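Wynne Drustbridge Rose Quilt Review: The Big Flowers Won Me Over

Posted May 24, 2023 in Bedroom

I have wanted a properly flowery bed for years. I don't mean a polite sprig here and there on a white background, I mean roses, big ones, the kind my grandmother had on everything from the curtains to the tea towels. So when Cirell marked the Wynne Drustbridge Rose down from Rs 3000 to Rs 2000, I had it in my cart before I finished reading the page. It has been on our bed since October and I still like walking into the room and seeing it.

I promised a few of you a full write-up after I mentioned it in the curtain post, so I'll go through everything I can think of, including the parts that bugged me.

What you get

The quilt comes in a zip bag with 2 pillow covers in a matching print. There was a care card in there too, which I lost within the week (the same instructions are on the tag, thank goodness). I bought the double. It also comes in a single and a king, and I'll get to sizing in a minute, so please don't order before you read that part.

The cover is cotton on both sides with a thin filling. If you are picturing a thick, puffy comforter, this is a different animal. I'd call it the weight of two bedsheets and a light blanket put together. For our weather that's close to perfect: I can sleep under it with the AC on and kick it down to my knees when the AC is off.

The print

The print is why I bought it and it's still my favorite thing about it. Pink and red roses, large, with leafy green sprays, on a cream background. On the product page the cream looked almost white and I was a little nervous about it, but in person it is warm and soft and goes with the wood in the room so much better than white would have. The reds are real reds. I have owned rose prints where the "red" was a tired sort of brick after the first wash, and I was ready for that again, and I'm happy to report that mine still has plenty of punch.

One thing I'd tell anyone shopping for a large floral: check how big the flowers are compared to the bed. Small flowers on a big bed can turn into a speckle when you stand in the doorway. These don't. You can see each rose from across the room and they have room to breathe.

Does it match everything? Good grief, no. We have a sheer curtain with pink flower wreaths on it behind the bed, and I went back and forth about whether the two together would be too much. It's a lot! I love it. If your taste runs to gray and beige, this quilt will boss the rest of your room around, and you should know that going in.

The feel

Crisp for the first two washes, then much softer. I washed it before we used it because it had that folded-in-a-warehouse smell, and that went away in one go. The stitching runs in wavy lines and it's close enough together that the filling hasn't moved at all. I've run my hand over the whole thing looking for lumps and found none. The old Rotier quilt it replaced had a bald patch in the middle by its first birthday, so I'm a bit obsessive on this point.

The edge binding is neat on three sides. On the fourth side, one corner had a little pleat where the binding had been turned too fast, and a loose thread that I snipped. You would never find it unless you were looking, and I was looking.
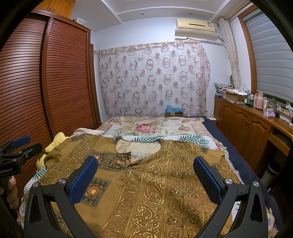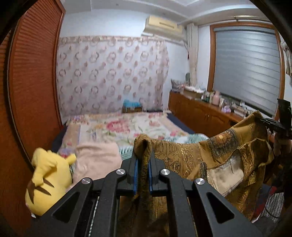
A quilt in our house has to work during the day too, because the bed is where all the laundry goes. Everything comes in off the line and gets dropped there, then sorted, folded and put in the wardrobe, and some days the pile sits until bedtime. A puffy comforter is miserable for this. Sleeves sink into it and you end up folding the same shirt again and again. The Drustbridge lies flat enough that I can spread something out on it, smooth it with my palm and get a decent fold. It also copes with company, visually speaking. The gold and brown paisley with the roses behind it should be a terrible combination, and I think it looks like a very cheerful market stall. Even the yellow plush toy looks at home with it.

A slippery quilt would be a nuisance for all this as well. I had a satin one for a short while (a gift, beautiful, hopeless) and every stack of folded clothes slid off it the moment someone sat down. The cotton has a bit of grip, so a stack stays a stack.

Washing and drying

I machine wash it cold on the gentle setting, by itself, with half the detergent I'd normally use. It fits in our front loader with room to move. The tag says to dry in the shade and I'd take that seriously with a red print. On a breezy day it's dry by late afternoon. In the rainy months it takes until the next day, and I hang it over two lines with a gap between them so the air gets through the middle.

Color bleed: a tiny bit of pink in the water on the first wash, nothing after that. I still keep it away from anything white.

Shrinkage: a little in length. I could tell because the overhang at the foot came up slightly. The pillow covers came up a touch tighter too, but they still go on without a fight.

I haven't ironed it once. It wrinkles, of course, it's cotton, but the print is so busy that I can't see the wrinkles unless I'm making the bed and staring right at them.

The sizing problem

Now for my one real complaint. The double is on the small side. It covers the top of our mattress well enough, but the drop along the sides is stingy, and if one of us rolls over with a good grip on it, the other one is left with an edge. I use a dark navy sheet underneath, so when the quilt shifts you see a strip of navy down the side of the bed. Some mornings I think it makes a nice border. Other mornings it annoys me and I tug the quilt over, and then it's short on the other side.

If you have a double bed and you like a generous drop, buy the king. I wish I had. I checked the Cirell page again last week and the measurements are listed there, way down under the shipping information, so I can't say I was tricked. I was just in a hurry.

The pillow covers

Fine! They have an envelope closure at the back, which I prefer to a zipper, and the flap is deep enough that the pillow doesn't peek out. The print is the same scale as the quilt, so each pillow gets one big rose more or less wherever it lands. On mine, one rose is nicely in the center and the other is sliding off a corner. It bothers my husband. It doesn't bother me.

I usually put these away and use plain ones during the week anyway, and bring the matching pair out when people are visiting.

A few questions I've had already

Is it warm enough for winter? For a cold climate, no. It would make a good top layer over a blanket. We keep a pale pink blanket folded on the bed for the chilly nights and pull that up as well.

Does it show dirt? The cream parts show tea. Ask me how I know. It came out with a paste of baking soda and a soak, and the leafy parts will hide quite a lot.

Does pet hair stick? We don't have pets, so I can't help you there. Lint from a dark towel did stick a bit, and it shook off outside.

Is it worth the full price? At Rs 2000 I think it's a steal. At Rs 3000 I'd still buy it, but I'd be a bit crosser about that corner with the pleat. Cirell seems to put Wynne bedding on sale fairly often, so if you aren't in a rush, wait.

My rating

4 stars out of five. The missing star is for the skimpy double and the hurried corner. Everything else I would happily buy again, and I've got my eye on the single size for the guest room, where the bed is narrow and it should hang almost to the floor on both sides. If I do get it I'll measure it before and after the first wash and add the numbers to this page.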